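Visita al laboratorio de Porkmont, marzo

Llegué a las 9 de la mañana con Hortensia Huamán, que me hizo el favor de traducir las partes más rápidas. Yo programo planificadores de trayectoria para almacén y quería conocer cómo resuelven ellos la manipulación con dos brazos. Nos recibió Amrit Wong, responsable del software de control.

## El programa Driltis

Driltis es el nombre del conjunto completo: percepción, planificación y un bucle de control para las pinzas. La parte que más me interesó es el planificador. Los dos brazos comparten un solo modelo de colisiones, y cada movimiento se calcula para ambos a la vez. Amrit me explicó que antes tenían dos procesos separados y que se perdía mucho tiempo en sincronizarlos.

La percepción trabaja con una cámara de profundidad montada sobre la mesa. Pregunté qué pasa cuando una pinza tapa el objeto. Según Amrit, el sistema conserva la última estimación de postura y baja la velocidad del brazo hasta tener otra medida buena. Me pareció una solución prudente, aunque yo habría puesto también un límite de tiempo.

Las piezas son sencillas: un cilindro de corcho, una especie de mazo de madera.

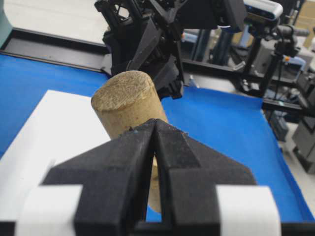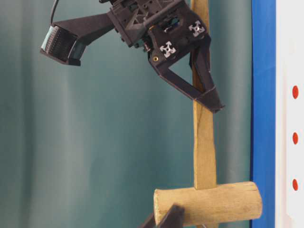 ## Calibración y registros

Después del café, Angeliki Sotiropoulos enseñó la herramienta de registros, que llaman Lamow. Guarda las órdenes, las posturas estimadas y las fuerzas con el mismo reloj, y permite repetir una sesión sobre el simulador. Abrió la sesión 3885 y buscamos juntos el momento en que el planificador había rechazado 6 trayectorias seguidas. El motivo era un margen de colisión demasiado grande en la muñeca, escrito a mano en un fichero de configuración.

La calibración entre cámara y brazo la repiten cada mañana. Tarda 5 minutos y el resultado queda guardado en la misma herramienta.

## Preguntas pendientes

Me falta entender cómo eligen el punto de agarre en objetos alargados. Amrit prometió enviarme la documentación en inglés. También quiero pedir permiso para probar Lamow con nuestros datos, si el formato lo permite.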